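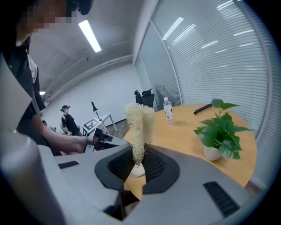
Last updated April 11, 2024 by Hazel Ostrowski

# Castellanos Recipe Card Transcriptions

Plain-text transcriptions of handwritten recipe cards from the Castellanos box, plus a table of the measurements used on them. The cards were written in English and Spanish, often both on the same card.

## What's in the folder

- `cards/` has one text file per card, 500 files in all
- `measures.csv` lists old or informal measurements and what we took them to mean
- `names.csv` lists dish names with their alternate spellings
- `unread.txt` holds the words we gave up on, with card numbers

Card numbers follow the order of the box when we got it. It was not alphabetical. Cards 1 through 80 are mostly breads and sweets, and after that there is no order we could find.

## File format

Each file starts with four lines: card number, title, language, and hand. The hand is a letter from A to D. We think A and B may be the same person at different ages, but we kept them apart. If you want to merge them, treat both as A.

The recipe text comes after a blank line. Line breaks match the card. Text from the back of the card follows a line that says `BACK`.

Marks used in the text:

- `[?]` after a word means the reading is a guess
- `[...]` means something is there and we can't read it
- `{ }` around a word means it was crossed out but still readable
- `^` means the word was added above the line 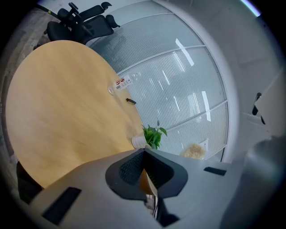 Spelling is left as written. "Vanila" stays "vanila," and "zuchini" stays that way on all the cards where it turns up. Please don't send fixes for these. Accents are left out where the writer left them out.

## Measurements

`measures.csv` has three columns: the term, our reading in US units, and a confidence score of 1 to 3. A 3 means another card gives the same amount in cups or grams. A 1 means Gus Halvorsen cooked the dish and picked what tasted right.

The term "glass" is the hardest one. Hand C seems to use it for 8 ounces in drinks and for something smaller in baking. We list it twice.

Oven temperatures are missing from most of the older cards. "Slow," "medium," and "hot" are copied as they stand, with no numbers added.

## How it was done

Kenji Montoya and Hazel Ostrowski each typed every card without looking at the other's version. Fergal Coughlan compared the two and settled the differences. Where he couldn't, the word got a `[?]`. The second pass started in January and covered only the cards with three or more marks.

## Known problems

- Card 24 is two recipes. The writer started a flan and finished with a rice pudding. It is kept as one file.
- Some cards refer to other cards ("use Lodo's crust") that aren't in the box.
- Hand D writes 1 and 7 almost the same way. Check any large amount of salt before you cook from these.
- Commas in ingredient lists are inconsistent, so splitting on commas will give bad results.
- A few titles are repeated. There are four different cards called "Good Soup."

## Use

You can copy, print, and share the transcriptions for any non-commercial purpose. For a cookbook or anything for sale, write to Mortimer Kincaid first. Scans of the cards are not included because several have phone numbers on the back. Those numbers were replaced with `[phone]` in the text files.

## Changes

- 1.2: split `names.csv` out of `measures.csv`, fixed hand letters on the soup cards
- 1.1: added text from the backs of cards
- 1.0: first full set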